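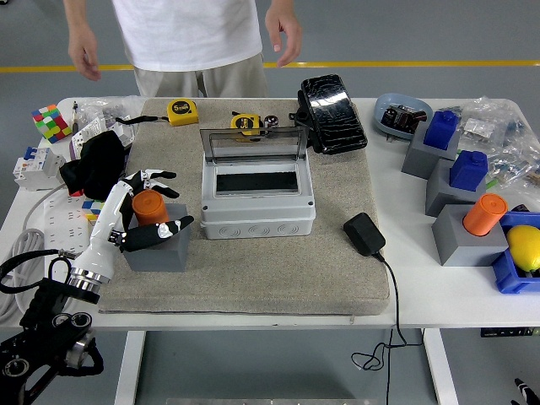
About Tarner House

Tarner House is an outpatient program for adults who want to stop drinking or using and would like to keep their jobs, their kids and their dog while they do it. We have two floors above a tile showroom on Gonstead Street. Parking is behind the building. The elevator works most days, and the stairs work every day.

Liesbeth Jansen and Pieter Verbruggen started the place after years on the staff of a much larger clinic with a fountain in the lobby. They liked the patients and got tired of the fountain. Their idea was a program people could go to after work, in regular clothes, run by counselors who return phone calls. The first group met in August on borrowed folding chairs. We own our chairs now. They are no more comfortable.

What we do

Most people come to us for evening groups and one-on-one counseling. A first visit takes most of an afternoon, mainly on account of the forms, which we have tried to shorten and which keep growing back. You'll talk with a counselor about what you use, how much, and what has happened when you tried to quit before. If you need medical detox first, we'll say so and help you find a bed, as we don't do that part here.

Evelien Hoekstra runs the family program. It is for partners, parents and grown children, and you can come even if the person you're worried about won't set foot in the building. Quite a few of her regulars started that way. Ostap Hrytsenko leads the relapse prevention group and has heard every reason there is for skipping it, including two separate funerals for the same uncle.

Our counseling rooms are named Dierckx and Trernix, after the previous tenants, whose door signs turned out to be glued on very well.

What we don't do

We don't shout at people, and we don't promise cures. If you slip, call us. You will not lose your place in group over it – you'll be asked to come in and talk, probably with bad coffee in your hand.

Getting in touch

Grigoris Chatzigeorgiou answers the front desk phone, extension 2582, and can tell you what your insurance is likely to cover before you book anything. Leave a message after hours and he'll call back the next working day. He won't say where he's calling from unless you're the one who picks up.

Page last updated January 2022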